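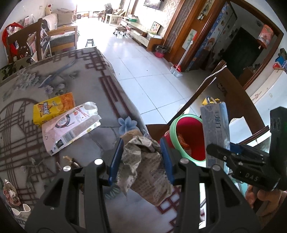

Step 1: Pick a chore with a clear finish

I'm Adoración, and I spend a silly amount of my week teaching robot policies to tidy up after people. This is a write-up of how I collect and clean two-gripper demonstrations for our trash sorting task, mostly so Osian can stop asking me in the hallway (hi Osian!).

Clearing wrappers off a table is a great starter task. You pick up a piece of trash, it goes in the bin, and you're done. I tried folding napkins first, back in January, and we could never agree on what counted as folded. With trash there's no arguing.

Step 2: Mix up your wrappers

Crumpled paper packaging behaves nothing like a shiny snack packet. Paper holds whatever shape you squeeze it into, while the slick stuff likes to slide out from between the pads. So use both, and some torn ones too, and leave them at odd angles and overlapping. If everything is laid out neatly, your policy will learn neat tables and fall apart at the first real one.

I keep the patterned tablecloth on. Masaru wanted a plain white one for the first batch and the numbers looked lovely, right up until we tried it in somebody's dining room. Flowers and birds on the cloth are good for it!

Step 3: Use both hands, but give them turns

My rule is that one gripper may wait while the other one drops. When both go for the bin together the pads bump, and then you've got a demo of two grippers bumping. Hold the second piece off to the side, let the first hand clear out, then go.

Pinch paper near the twisted part if it has one. Move a bit slower than feels natural (I count in my head, it helps).

Step 4: Record, then throw some away

I recorded 78 episodes for the first round and cut 23 of them. What I cut:

Drops where the wrapper landed on the floor and I just stopped
Anything where I changed my mind about which piece to grab
Long pauses at the start, if trimming didn't save them

Keep the fumbles where you recover, though. Those are gold. A wrapper slips, you grab it again, you finish, and now the policy has seen what to do when it slips.

Step 5: Train and compare

We label the clips in Hedura and train on the plain behavior cloning setup, nothing fancy. I ran the cleaned set against the uncut one with the same settings, 35 trials each. The cleaned set did better on paper and came out even on the slick packets, so I wouldn't claim more than that yet. My guess is the packets need more demos and the cutting doesn't matter much for them.

Next up is moving the bin between episodes, which I should have done from day one. If you try it before I do, send me your notes and tell me how far you moved it.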